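How Do Robots Learn the Rules?

Hi again! If you read my last page, you know that I work with robots for a living, and that I talk too much. This time I want to tell you about rules. I know, I know. Rules sounds like the boring part. But when I started this job I thought so too, and now it's the part I like telling people about the most (ask my sister, she has heard it all).

Let's start with a question a third grader sent me. She wrote, "Does a robot know it isn't allowed to squish people?"

What a great question! The short answer is no. A robot doesn't know anything about people the way you do. It doesn't know that being squished hurts. So people have to build the rules into the robot, and into the room around the robot, and into the habits of everybody who works near it. That's three different places to put a rule, and I'll go through them one at a time.

Rules inside the robot

Think about an elevator door. If you stick your arm in while it's closing, it bumps you gently (or sees you coming) and opens again. Somebody decided how hard that door is allowed to push. They tested it and wrote the number down, and then other people who make elevator doors had a number to follow too.

Robots that work close to people have numbers like that. How fast can the arm swing? How hard can it press before it has to stop? When lots of people agree on the numbers and write them in one place, we call it a standard. You have standards all over your house. The plug on your lamp fits the outlet in your wall because of a standard. A sheet of printer paper fits in your folder because of another one. You don't think about them until you travel somewhere far away and your charger won't go in the wall!

Safety standards for robots are long. The binder on my shelf has 371 pages in it, and I'm not going to pretend I read it for fun. It has lots of tables. But every page is there to answer somebody's question, like "what should the robot do if the power goes out while it's holding something heavy?" Take a minute and think about that one. Should it let go? Should it freeze? What if there's a person underneath? You can see how a book like that gets so thick.

Rules for the room

The second place to put a rule is in the room. At Tanner, the workshop where I spend most of my week, there's yellow tape on the floor around our big robot arm. We call that arm Etari. When Etari is switched on, the people stay on the outside of the tape. It's a bit like the line you stand behind when you're waiting for a train.

Tape can't stop anybody, of course. So there's a fence too, and the gate in the fence has a switch. Open the gate and Etari stops moving. I've opened it by mistake, on a Wednesday, with my elbow, while carrying a sandwich I wasn't supposed to have in there. Everything stopped. Nobody was cross with me about the gate. They were a little cross about the sandwich.

And then there's the big red button. You've probably seen one in a movie! It's called an emergency stop, and we have one on each side of the fence. You're supposed to be able to hit it with your whole hand, without looking for it. Anybody can press it. Visitors can press it. You don't have to ask first, and you never get in trouble for pressing it when you were worried. I think that's my favorite rule in the whole workshop.

Rules for teaching

Now for the third place, and this is the one where I get excited, so hang on.

Lots of robots learn by copying. A person does a job again and again, something records how their hands moved, and a computer looks for the pattern. Picture a little cousin who follows you around and copies every single thing you do. If you put your cup in the sink, she puts her cup in the sink. If you pick your nose... well. You see the problem. Whoever is being copied had better have good manners!
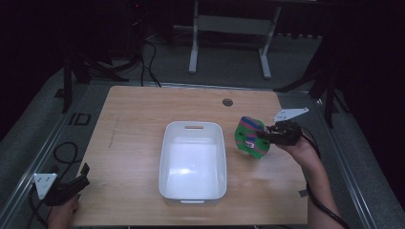
So people who teach this way have rules for themselves. At a project called Eltau, which I helped with last February, we had a list of them taped up by the door. I still remember most of it.

Set up the table before you start. If a coffee cup is sitting there by accident in half of the recordings, the computer might decide the cup is important. It can't tell which things matter and which things somebody forgot to put away. You can, and that's a big difference between you and a computer.

Do the whole job. Pick the thing up, move it, put it down, let go. If you stop halfway to scratch your ear, the ear scratching goes into the lesson too.

Don't rush, and don't go in slow motion. Move the way you'd want the robot to move. I'm bad at this one. I speed up when it's almost lunch.

If you drop something, say so. This was the rule that surprised me. I figured we'd throw all the mistakes in the trash. But mistakes can be useful if they're marked. A computer can learn from a drop, as long as it's told that this was a drop. What you can't do is hide it in the pile and hope. We did 1528 tries at one job on that project, and 300 of them got a mistake note. I was proud of those notes. They meant people were telling the truth.

Take breaks. Tired hands get sloppy, and your arms really do ache after a while. We stopped whenever anyone asked.

Keep other people's private stuff out of it. Recordings can pick up more than hands. So before we began, we put away letters and family pictures and anything with somebody's name and address on it. And if a person didn't want to be recorded, that was the end of it. They didn't have to give a reason. The same goes for you, by the way. If somebody wants to film you, for a robot or for anything else, you're allowed to ask what it's for, and you're allowed to say no. Tell a grown-up you trust if you aren't sure.

Who makes all these rules?

Mostly groups of people sitting in rooms arguing. I mean that in a nice way! Some of them build robots, some of them work next to robots every day, and some of them are experts in how bodies get hurt. One says the robot should stop sooner. Another says that if it stops every time a fly goes past, it'll never finish anything. They go back and forth, and they try things out, and they write down what they can agree on. A few years later somebody notices a problem and they change it.

Your class does this too. I bet you've got a rule at school that's only there because of something that happened once. At my school it was "no rolling down the hill in trash cans." I had nothing to do with that one. (I had a bit to do with that one.)

Good rules for robots change as the robots change. When a robot arm lived behind a fence and did the same thing all day, the fence did most of the work. Now some robots move around where people are, and you can't put a fence around a thing that's bringing you your towels. So the rules have to talk about other stuff, like how the robot shows you which way it's about to turn, and how it behaves around someone who is very short, or uses a wheelchair, or is three years old and running.

Try it yourself

You'll need a friend, a box, and a soft toy. One of you is the teacher and one is the robot. The robot closes their eyes and can only do exactly what the teacher says. "Move your hand forward. Stop. Down. Close your fingers." See if you can get the toy into the box.

Before you begin, make up three safety rules together and write them down. What word means stop? How fast can the robot's hand go? What happens if the dog comes in?

Then play it. After a few turns, look at your rules again. I did this with a class in Stalell, and every single group wanted to change something. One group had forgotten to have a stop word at all. Another had picked "banana," and then they laughed so hard that the robot couldn't hear it. They changed it to "stop."

Words to remember

Standard: a set of rules that lots of people agree to follow, written down so everyone can check.

Emergency stop: a big button that makes a machine stop. Anybody can press it.

Demonstration: showing how a job is done so that someone, or something, can copy it.

Label: a note that says what a recording is, like "this one went well" or "this one was a drop."

I got about 400 questions after the last page, and I'm still reading them. Next time I'm going to answer the one about whether a robot can be ticklish. Keep them coming!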